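# Babak Shirazi would like you to buy fewer coats
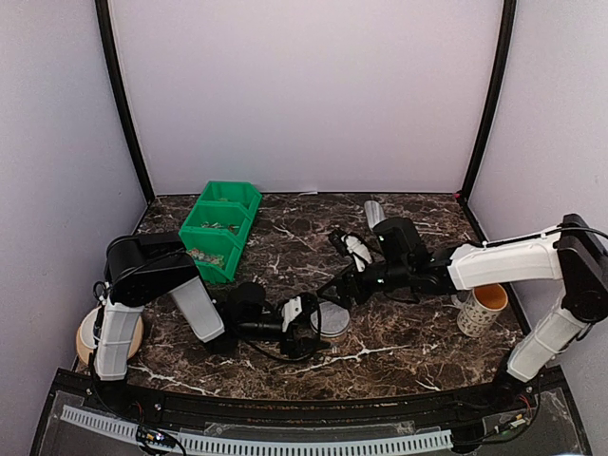 The coat on the rail has a tag that says "investment piece", and Babak Shirazi has been a stylist long enough to wince at it. "An investment in what?" he asks. "You'll sell it for 47 pounds in April and be glad of the money." He dresses other people for a living, so I take this with some salt. Still, he has an eye. He talks about colour by pointing at whatever is nearest, and dark brown marble with white veins is his idea of a good winter outfit: one deep shade, a little pale running through it, and pale lavender kept well behind. "People pay me for that," he says. I ask whether they should. He shrugs.

Shirazi now advises Elen, a small label that sells nine garments and promises they will all go together. The coat is 400 pounds. I have worn one for a fortnight and the lining has started to pull at the left armhole, which I mention.

"Send it back," he says. "They'll mend it."

For how long? He thinks seven years. The card in the pocket doesn't give a figure, and the label itself hasn't been going that long.

Ilídio Carvalho, who cuts the patterns, is easier to believe – mostly as he promises less. "The shoulder is good," he says. "The pockets are too small. I said so." He learned at Pacheco, a tailor's that did uniforms and the odd wedding, and he doesn't care for the word "timeless". "A collar tells you the year. Always. You can make it tell you quietly."

What about the outfit pictures, the bloggers in the blue version with trainers and big sunglasses, every comment underneath a row of hearts? Were the coats free?

"Some were," says Shirazi.

Did they say so?

"Most of them."

Carvalho laughs at that and goes back to his chalk. His own coat is an old Mirnik with one button that doesn't match. I ask if he would swap it for an Elen. He says he'd need to see the new pockets first.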